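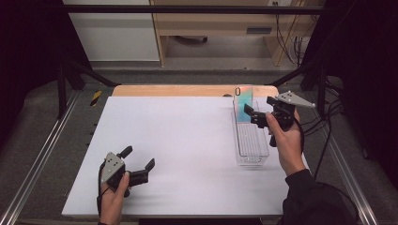

Furville trillium is a local name for a white-flowered woodland plant said to grow only on the wooded slopes above Furville. Whether it deserves a name of its own is doubtful. Most botanists who have looked at it treat it as a form of the western white trillium, and the evidence for anything more is thin.

Description
The plant has three broad leaves in a single whorl and one flower with three petals, which open white and turn pink as they age. Supporters of separate status point to the narrow petals and the short flower stalk. Both traits vary widely in ordinary trilliums – often within a single patch.

Claims and evidence
The name first appeared in a hikers' booklet, Prasus Trail Flowers, which listed the plant as "found nowhere else." The booklet gave no measurements and did not say how the plant had been compared with its neighbors. A later survey by the Isah Herbarium measured 42 plants at 4 sites and found that 19 of them matched the booklet's description. The rest could not be told apart from the common form. The survey did no genetic work, so it does not settle the question, though it is often cited as if it did.

Range
Reports from Fuvby Creek, six miles to the north, would weaken the claim that the plant is confined to one place. They rest on photographs of faded flowers and have not been confirmed.

Folklore
Local guides repeat that picking the flower kills the plant. Losing the leaves along with the flower can set a trillium back for years, and may kill a weak one, but healthy plants sometimes recover. The story that it blooms only after a heavy snow year has no records behind it. Flowers are usually seen in April.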